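Week 7 notes — Writing on boards: slate, enamel, melamine, glass
Classroom Materials and Methods, section 2
Instructor: Miroslava Hnatiuk

Notes typed up fast after class, fix as you go. Reading for next time at the bottom.

Left over from last week

Slate. Quarried, split, framed. Heavy. Cracks if the frame twists. Individual slates came first, the big wall slate later. Main point to hold on to: a wall board changed where the teacher stood. Before that the lesson went around the room one kid at a time. With a wall board everyone looks the same direction. Kevin asked if desks in rows came from the board or the other way round. Open question, good paper topic.

"Chalk" in most classrooms is gypsum, not real chalk. Know the difference for the quiz. Real chalk is calcium carbonate, gypsum is calcium sulfate. Softer, less scratchy.

Green boards = porcelain enamel on steel. Lighter than slate, easier to ship, magnets stick. People say green is easier on the eyes. Treat that as a claim, we didn't find a source in class that settles it.

Whiteboard surfaces

Four kinds you will meet in a school:

Melamine. Cheap. Resin-coated paper over fiberboard. Good for a year or two, then ghosting. Not magnetic unless somebody put steel behind it.

Painted steel. Middle of the road. Magnetic. Scratches, and the scratches hold ink.

Porcelain enamel on steel. Glass fused to the metal at high heat. Expensive, lasts for decades if nobody drills into it. Magnetic.

Glass. Hardly ever ghosts. Glare is bad near windows. Magnetic only with a steel sheet behind, and then you need the strong magnets, ordinary ones slide down.

Why the ink comes off

Three ingredients to remember: pigment, solvent, release agent. Solvent is an alcohol, evaporates in seconds. The release agent is an oily stuff that keeps the pigment from grabbing the surface. So the dry mark sits on a thin slippery film. You wipe, it lets go.

Permanent marker: has a resin that bonds, no release agent. Writing over permanent with dry-erase works becuase the fresh solvent softens the old resin, then you wipe both off together. Do it right away, before it dries.

Ghosting — what is left when pigment gets down in pores or scratches. Causes: worn coating, ink left up for weeks, cheap markers, dirty erasers. The last one gets ignored the most. A loaded eraser just moves pigment around and leaves the gray haze.

Erasers

Felt: the old standard, carried over from chalk. Layers stitched or glued, some you can peel when the outside gets dirty.
Foam: softer, holds less dust. Washable if it isn't glued to something that hates water.
Microfiber: picks up the most, needs laundering, no fabric softener (leaves a film on the board).
Magnetic back or not. Sounds minor. Non-magnetic ones end up on the floor or in a drawer and then people use their sleeve.

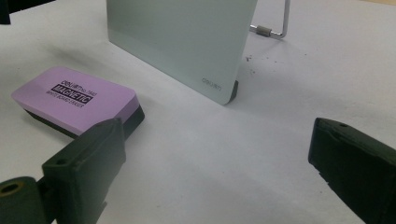 Magnetic eraser, small board on a wire stand behind it.
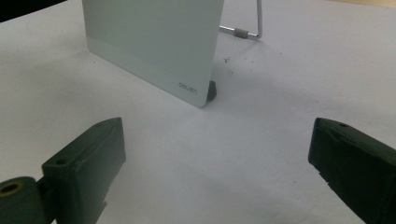

Ulises Palomino objected that small boards are a waste of money past third grade, since older students just draw on them, and a sheet of paper in a plastic sleeve does the same job for pennies. Fair. Counter from the back row: a sleeve flops around and you can't read it from across the room. Didn't resolve it. If you take a side in the paper, say what age group you mean.

Small boards, how they get used

Whole class answers at once, boards up on a signal. Teacher sees who is lost without calling on anyone. Wrong answers vanish with one wipe, so shy kids try more — that's the argument anyway. Compare with the slates from last week, nearly the same routine.

Problems: markers dry out (caps!!), noise, the time it takes to hand everything out and get it back. Squares of old sock or felt work fine as erasers for a class set.

The Ballemetti case

From the packet. District replaced the melamine boards in its Gostell building with enamel steel. Total bill 3,261 dollars for the first two rooms, of which 1,860 was the boards themselves, the rest was labor and patching the walls. Main lesson: wall work costs more than people budget for. Old adhesive pulls the plaster off with it. Fredy Tello did the math on keeping melamine and swapping it out when it ghosts, it comes out close if the building is going to be sold anyway. Long run, enamel wins.

Note the packet table has the labor line in the wrong collumn. Fixed copy is on the shelf.

Cleaning, for the practical

Daily: dry wipe, clean eraser.
Weekly: damp microfiber, plain water, dry it after.
Stubborn: isopropyl alcohol on a cloth, small area first. Windows open.
Never: scouring powder, steel wool, anything gritty. Melamine won't survive it. Enamel might but don't.
Some people use furniture polish to bring back an old board. Works for a week, then the ink beads up.

New boards: peel ALL of the protective film. Every year somebody writes on the film.

Terms for the quiz

ghosting, release agent, gypsum, porcelain enamel, melamine, substrate, solvent

For next time

Read the Zorncombe chapter on overhead projectors, first half only. Skip the part on lamps.
Nabil Daher and Kevin Llanos present on glass boards, keep it short please.
Paper topics due Friday, May 21, 2021, one paragraph, on paper or by email. Topic "history of the blackboard" is too big, pick a decade or a school.
Bring a marker you think is bad. We'll test them on the melamine scrap.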